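Jutwood, the Q&A, and me running for the bus

30 June 2026

Quick one because I have to be up at stupid o'clock. Saw Jutwood last night at the Pastard with the director there in person and I want to get it down before it goes mushy in my head. No big spoilers but I will talk about the ending a little, further down, so skip if you care.

The Pastard first. If you've never been, it's the old one behind the bus station, 357 seats, and the ones on the left side are all broken in the same way so you slide forward the entire movie. I sat on the left. Of course. Pretty full though! Way more than for the last thing I saw there, which was me and a couple who left.

So. Jutwood is Fionnuala Conneely's first feature. She edited other people's stuff for years, and you can kind of feel it, the scenes stop before you're done with them. Story is small. A woman named Ros (Zhuoran Bai, so good, more on her in a sec) goes back to the town she grew up in to clear out her aunt's house after the funeral, and her brother is supposed to help and doesn't show up. Then he does. That's most of it. There's a neighbor who keeps bringing over soup. There's a dog that may or may not belong to anyone.

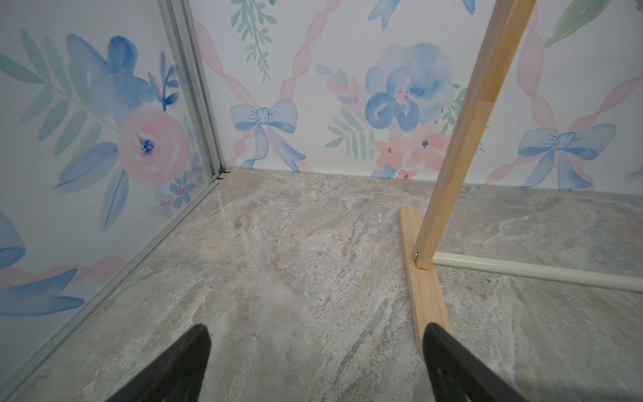

I was worried about the first twenty minutes. Lots of driving. Lots of gas station. I get it, she doesn't want to arrive, but I was ready for her to arrive. Then she gets to the front door and can't find the key and the whole thing just wakes up. Bai does this thing where she laughs at herself and then stops laughing but leaves her mouth the same. I don't know how you direct that. I don't think you do.

Someone asked about it in the Q&A and Conneely said she basically didn't. They'd shot the key scene as a rehearsal, Zhiqiang Shen (the cinematographer) left the camera going, and that was the take. The "real" takes are all somewhere on a drive and she says they're fine and she hates them.

Trevor Turcotte was moderating. He does most of these now and he's gotten better, he used to ask questions that were longer than the answers. This time he mostly stayed out of the way. He did ask about her mother, who is where a lot of the aunt comes from, and it got quiet. Conneely said her mother has seen the movie and her only note was that the kitchen was too clean. Big laugh. Then she said, more quietly, that her mother watched it a second time on her own and didn't say anything after that one. No follow up question from Trevor. Good call Trevor.
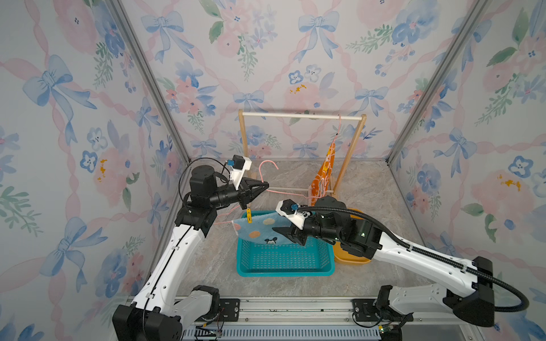 The house is the other star of the thing and I could of listened to an hour just on that. They had a real house lined up and lost it about two weeks before the shoot, so Hanyu Cao, the production designer, ended up doing the upstairs rooms as sets in a storage unit out past Mustell. Small ones. Three walls and a floor and you hope for the best. The aunt's bedroom is all old lady wallpaper, and if you picture blue ribbon bows and pink ribbons looping around blush roses, with little mustard-yellow flowers stuck in wherever there's room, same as up there, you've basically got the mood of it. Sweet and a bit much. A pattern you'd stare at as a kid with a fever. Cao said they kept the furniture down to almost nothing on purpose, one small pale wood piece against the back wall like that drying rack and you already know what kind of person lived there. I wrote that down on my hand. It mostly washed off.

What I liked is that the movie never points at any of it. No slow pan over the dead lady's things with a cello going. Ros just walks in, opens a drawer, shuts it, walks out again. Next scene.

Stuff that didn't work for me. The brother. Not the actor, the writing. He shows up at the halfway point and explains himself for what feels like an entire bus ride, and everything he says we'd already worked out from the voicemails. Conneely more or less admitted it, said the scene used to be 9 pages and she got it down to four and should have kept going. Also the music over the credits, sorry, no. Woke me right out of it.

Also the sound! The Pastard's speakers are shot and there's a lot of mumbling in this movie. I missed whole lines. A guy behind me was repeating them to his friend, which helped to be fair.

A woman near the front asked the money question, there's always one. Conneely wouldn't give a number. She did say that 422 people chipped in online and that she wrote every single one of them a postcard, and that her handwriting by the end was "a medical concern". She's funny in person. The movie's funnier than the trailer lets on too, someone should fix the trailer.
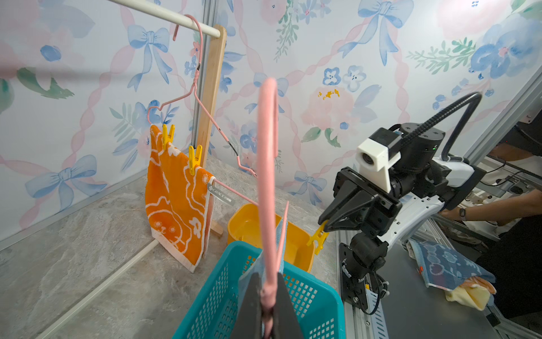

OK the ending, last warning. What got me was the color. For most of the runtime everything is washed down, grays, milky blues, Ros in the same oatmeal sweater for days. Shen said they agreed early on to hold back anything bright until the last ten minutes. So then she's out back finally doing the laundry, all the aunt's leftover linens, and it's like someone turned the lights on. You know how cheerful plain household junk is when you actualy look at it? An orange towel with white bear faces on it, yellow plastic clothespins, a pink hanger, that kind of thing. Nothing anyone would call beautiful. After ninety minutes of oatmeal I teared up over laundry, and I wasn't the only one, the guy behind me had stopped repeating lines.

And then it just ends, mid-chore, her arms still up. Some grumbling in the lobby about that. I loved it. My roommate says it sounds unbearable so your mileage etc.

Didn't get to ask my question because they cut it off at ten for the cleaners. My question was going to be about the dog. Whose dog is it. If anybody was at the early show and this came up, please tell me, comments are open.

Distribution: no idea. She said they're "talking to people". There's one more screening at the Pastard this Thursday without the Q&A and then maybe something in October, she was cagey. Go Thursday if you can. Sit on the right side.

Missed the first bus, got the second one by running, dropped my program somewhere on Cui Street. If you find it, it has my notes on the back and a phone number that isn't mine.

More this weekend, still owe you all the documentary write up. I know. I know.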